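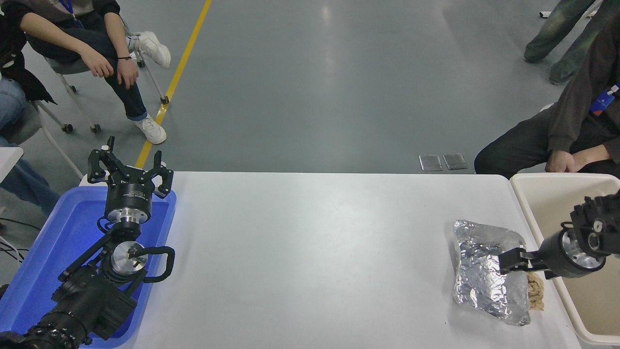 Crumpled foil on the white table, with the blue tray at the far end.

Graça Pinheiro has written about household waste for Trastico for 2 years, and foil is what readers ask her about most. Her column on it drew 1,441 letters. Most wanted to know if a used sheet can be recycled. In Peixoto it can, provided the food is scraped off and the sheet is squeezed into a ball.

Cloths are harder. Inês Leitão, who runs the repair shop in Kukinville, keeps a

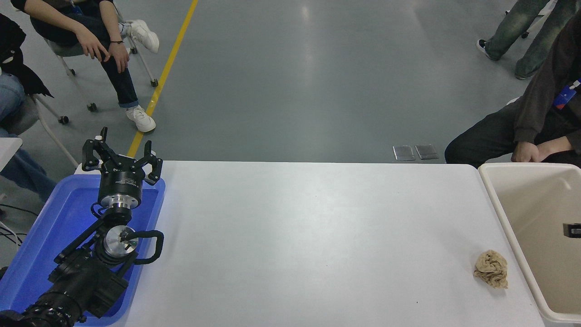 bag of old ones under the counter and cuts the worst into squares for cleaning. Cotton gets washed and used again until it falls apart. Anything greasy goes out with the general rubbish. She still has more than she can use, and the shop will be giving away 100 bundles in June.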